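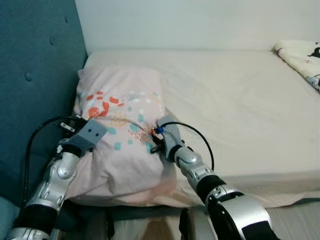 Thu Tiêu said at handover that she had no quarrel with the robot doing pillows, but she wanted to know who would be signing the room sheet now, her or it. It was a fair question and the rest of us hadn't thought to ask it.

I've worked in housekeeping at Clitona for long enough to have seen three different trolleys and two different bosses. It's a residence with 31 rooms, mostly people staying for months at a time, a few for a week or two. Since May we've had a two-armed robot on the bedrooms in the morning. I said I'd write something once I'd stopped being annoyed by it, and I mostly have.

What changed first was the order of the day. We used to go in pairs, and each pair did a room from top to bottom: bed, bathroom, floor, bins, out. Now the robot does the top of the bed and clears what's on it, and one of us does everything else. So the pairs have gone. I didn't expect to mind that as much as I did. You talk over a bed when there are two of you making it. On your own in the bathroom with a machine working next door, you don't.

Stripping beds and putting fitted sheets on is still ours. So is anything with a duvet cover, thank God, because I have watched it try. The used linen goes down to the laundry at Poirier Street by two o'clock, same as before, and the van is late, same as before.

The second change is the paperwork. Every room has a line on the tablet for things the robot stopped at, and one of us has to go in and decide. In long-stay rooms people have their own blankets and their own books and bits on the bed, and you can't treat those the way you treat hotel stock. A person knows without thinking which thing is rubbish and which thing is someone's. We never had to write that down before. In the first month we wrote down a great deal of it, and Thu's notes ended up as the list everyone works from. 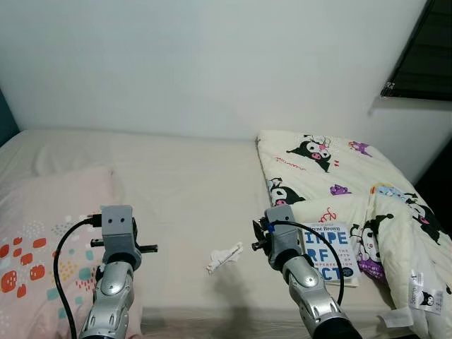

Tissue on the sheet, blanket and book to one side.

The rule for tissues took a whole staff meeting. If it's crumpled and it's on the bed, it goes. If it's folded, leave it. If there's anything inside it, call one of us. A resident once kept her earrings in one on the bedside table, and Thu remembered that. Books stay where they are. Blankets that belong to the resident are left folded if they were folded, and we don't swap them for ours.

Pay is the part people ask me about, so: the hourly rate hasn't moved. There is a supervisor's allowance for whoever has the tablet, and we take turns so that it's shared out. Nine of us are trained on it now. The training was a morning in the Molley building in Braltitz and a leaflet, and the leaflet was better.

My back is easier. I'd put that down in its favour before anything the management has said. Leaning across a mattress to reach the wall side is what used to do for me by eleven o'clock, and I do far less of it. My knees are no different, as bathrooms are still bathrooms.

Against it, mornings are slower to start. Somebody has to move chairs and shoes, and check the cables aren't going to snag on anything, and then you wait for it to get going. If a resident is still in the room we skip it and come back, and one skipped room can put the whole corridor out. I used to be able to nip in while someone was at breakfast and be gone before they'd finished their toast. You can't nip anywhere with this.

I also think new starters will learn the job differently. When I started I was shown how to do a bed by a woman who made me redo the same pillow until she was happy. The lad who joined us last month has hardly touched one.

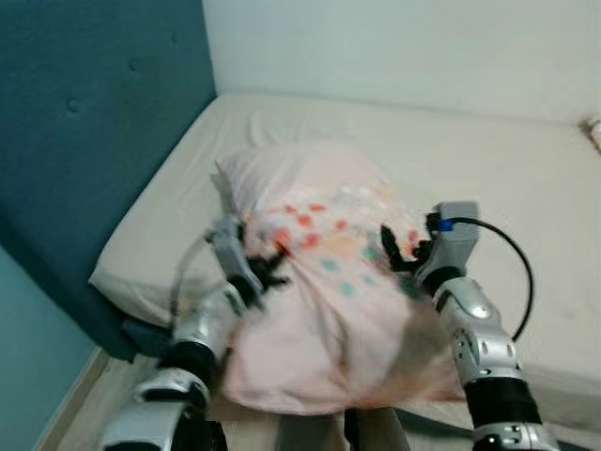

Has anyone lost their job because of it?

Nobody has been let go, but two people left in the spring and only one was replaced. We were told that was a budget decision and would have happened anyway. The union rep has asked for that in writing and we're still waiting for it.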